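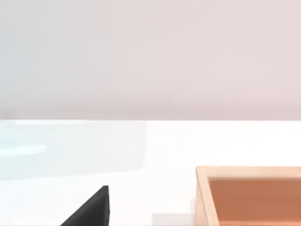 Property Finance, Unit 4: Rental yield and holding costs
Tutor: Mieke Van Wijk

Read this before the seminar and bring a calculator.

Gross yield

Gross yield is the yearly rent divided by the purchase price, shown as a percentage. It leaves out all costs. Agents quote it because it is quick to work out, and it is good enough for a first sort of a long list.

Net yield

Net yield takes the running costs off the rent first. Include insurance, repairs, letting fees, ground rent and any service charge. Mortgage payments are left out at this stage and come in under cash flow, in Unit 5.

Empty periods

Few flats are let every day of the year. In this course we allow 6 per cent of the yearly rent for empty periods unless the question gives another figure.

Worked case: the Stirnside flat

Rent is 1,000 a month, so 12,000 a year. The allowance for empty periods is 720, which leaves 11,280. Service charge is 90 a month, or 1,080 a year. Insurance is 498 a year. Take both off and the net income is 9,702. On a price of 200,000 the gross yield is 6.0 per cent and the net yield is 4.85 per cent.

Common mistakes

Mixing monthly and yearly figures in one sum.
Leaving out stamp duty and legal fees when asked for the return on total outlay.
Taking the empty-period allowance off the price.

For the seminar

Rework the Stirnside case with a rent of 950 a month. Then read the Contreras lease, pages 2 to 5, and note which repairs fall to the landlord. Rocío Orozco takes the second group, in the same room.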